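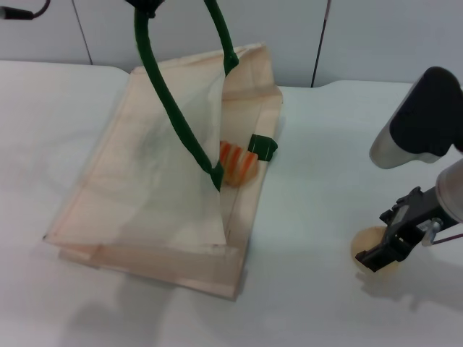

Textiles > Bags and carriers > Mesh tote bag

Contents Articles Glossary Index

Mesh tote bag

Solène Baudry, 4th March

A mesh tote bag is an open-topped carrying bag made from a sheer or netted fabric, usually with two handles. It is used for groceries, beach things, toys and laundry, and as a liner or divider inside a larger bag. The contents can be seen through the sides, so small items can be found without emptying it.

Construction

The body is normally cut from one or two pieces of knitted or woven mesh. Fine mesh looks like a tinted film when it lies flat and becomes more opaque where several layers overlap. Coarse mesh stretches under load and lets sand and crumbs fall through.

Raw mesh frays or runs at the cut edge, so the borders are folded over or bound with tape. On sheer bags the seams show as darker lines of the same color family. Handles may be flat webbing, cord, or a rounded tube of fabric, and are often in a contrasting color. Tubular handles are easier on the hand than thin cord but take up more room when the bag is folded. Some makers add a small side tab – a loop or label sewn into the seam – to hang the bag by or to mark its right side.

The Siriwan pattern, sold at the Fododside market, has tubular handles 32 centimeters long and a folded top edge without a closure.

Use

A mesh tote has little stiffness and collapses when put down. It is easiest to fill with the bag flat on a table and the upper layer raised by one handle. Soft items such as plush toys can go in from the side. Heavy or sharp-cornered items should sit at the bottom on a folded cloth, as corners work through the openings and pull threads.

Care and storage

Most synthetic mesh can be washed in cool water and dried flat. Hot drying may shrink the binding faster than the body, which leaves the edges puckered.

Totes in regular use are commonly hung by the handles. On smooth wall or cabinet panels, a stick-on hook should go on the flat of one panel, well clear of any joint. A hook placed across a joint has a gap behind it and holds poorly, and on doors it stops them from opening. Folded bags can also be filed upright in a drawer. 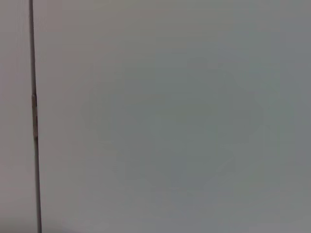

Narrow joint between two smooth, pale gray panels.

Variants

The string bag is a related form, knotted or crocheted from cord and much more elastic. The Bondden bag, named for the shop in Onberg that first sold it, has a mesh body on a solid cloth base. Its first run, in January, was 3,000 bags.

See also: Drawstring bag; Produce bag; String bag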